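Kirkirico Table Sorting Evenings – Frequently Asked Questions

Last updated: Mar 2, 2018

We receive many of the same questions by e-mail, so I have put the answers together on one page. If you came here from the Londoño community hall website, you are in the right place. The page is long, but you can read only the part you need.

What is a table sorting evening?

It is a small workshop about putting things in their place. Everybody works at a table with two baskets and a mixed group of ordinary things from a home: fruit, containers, something to write with. You decide what goes together, you put it in the baskets, and then you explain your choice to the person next to you. After that we mix everything again and you try a different rule. It sounds too simple, and many people tell us so at the door. By the second round they are usually arguing about where the pen should go.

Who can come?

Any person from 10 years old. Children under this age are welcome in the morning group, which has its own page. You do not need to be a tidy person. You also do not need to have a big kitchen or any special furniture at home.

How is the table prepared?

We keep it plain. The table is white, the baskets stand at the back, and the things to be sorted lie in front of them, where the hand can reach easily. We do not arrange the things by size or by color, because then the work is already half done for you.
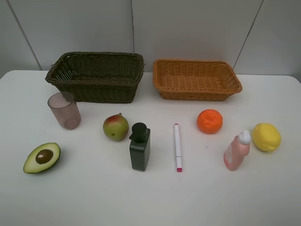 Green and golden-orange baskets at the back of the table, both still empty.

Why do you use two baskets and not more?

We tried with more in our first season. People started to make one basket for each kind of thing, and the last basket became "other". With only two you must think about what is really important for you. Does it matter that something will spoil? Does it matter how often you use it? Two baskets make this question more clear.

Do the two baskets have a fixed meaning?

No. The larger one is dark green and the other one is golden-orange and more shallow, and this is only to help you to remember which is which. At home you can of course give them a fixed meaning. One participant told us that her green basket is for everything that must be eaten this week, and the orange one for everything that can wait. I find this a good system for a family, but I would not call it the only one.

Where can I buy baskets like these?

We bought ours from Clevus, a small household shop near the hall. They do not always have the same colors. Any woven basket with a wide opening will do the job. Please look at these points before you buy:

The sides should open a little to the outside, so you can see what is lying at the bottom.
The rim should be thick enough to hold with a full basket.
The weaving should be tight. With a loose weaving, small things get caught or fall through.
The basket should fit on your shelf. Measure the shelf first. I did not do it, and I had to go back.

How do I clean a wicker basket?

Shake it outside, then use a soft dry brush in the direction of the weaving. If there is a stain from fruit, use a cloth with lukewarm water and a very small quantity of dish soap, and let the basket dry in the air for a full day. Do not put it on a heater. It becomes hard and the strands can break.

Can I put cut fruit in a basket?

Better not directly. A halved avocado, for example, should go on a small plate or in a closed container, and at home it belongs in the refrigerator. On our table we sometimes put out half an avocado, and people have to decide quickly what to do with it. Some put it with the fruit, some say it is already a meal, and both answers are possible. Whole fruit can stay in a basket if the air can move between the pieces. Check the lower ones every 2 days or so.

And the cup?

The cup makes more discussion than any other thing. We like to use a plastic tumbler, because it can be a thing to sort and also a container for other things. If you put the pen in the cup, and the cup in the basket, have you sorted the pen? We accept this, but the next person must be able to find it.

What should I do with pens and markers in the kitchen?

In most kitchens there is at least one, for labels or for the shopping list, and most of the time it does not have a place. It lies on the table, then under a newspaper, and then you buy another one. My advice is to give it a home beside the thing you write on. If you write on freezer bags, keep it with the freezer bags. If you write on a paper list, tie it to the list with a string.
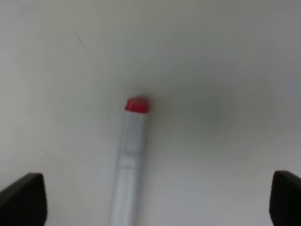 A marker with a strong color on its cap is easier to find on a light table, so this is what I recommend if you are buying a new one. Put the cap on until you hear the click. It is also good to keep markers lying flat and not standing with the tip up, so the ink does not go away from the tip. And please test your old markers before you make a place for them. In our February group we tested all the ones that people brought from home, and more than half went to the trash.

Do I have to bring something?

If you want, bring a bag with up to 8 small things from your own kitchen table. Take them as they are lying there, without choosing. Please do not bring knives, glass, medicine or raw meat. If you bring nothing, we have enough things for everybody.

How long does it take?

An evening is about two hours with a pause for tea. We do three rounds of sorting and then a conversation about what you want to change at home. Please come on time, as the first round is where we explain the rules.

How much does it cost?

The evening is free for residents. Visitors from other towns pay a small amount for the tea and the use of the hall, and they can pay it at the door. We cannot accept cards at this moment.

How do I make a reservation?

Write to us with the form on the contact page, or call the hall and ask for extension 1030. Tell us how many persons are coming and if somebody needs a chair with armrests. You receive an answer in a few days. If you do not receive it, please look in your spam folder first – this happens often with our address.

I cannot come. Can I do it at home?

Yes. Clear one table completely and wipe it. Put two baskets or two boxes at the back, and put everything that was on the table in front of them. Choose a rule, say it aloud, and sort. Then write down what did not fit in the rule. These things are the ones that need a new place in your home, and you should begin with them.

Do you also help with a whole kitchen or a garage?

No, this is outside of what we can do. For larger work you can ask at Somix, who have their office on the first floor of the same building. They come to your home and make a plan with you. They are a separate company, so please ask them directly about prices and dates.

Can I take photos during the evening?

Of the table and the things, yes. Of other participants, only if you ask them before.

My question is not here. What can I do?

Send it with the contact form and write "FAQ" in the subject line. I read the messages at the end of each week and I add the new questions to this page when more than one person has asked.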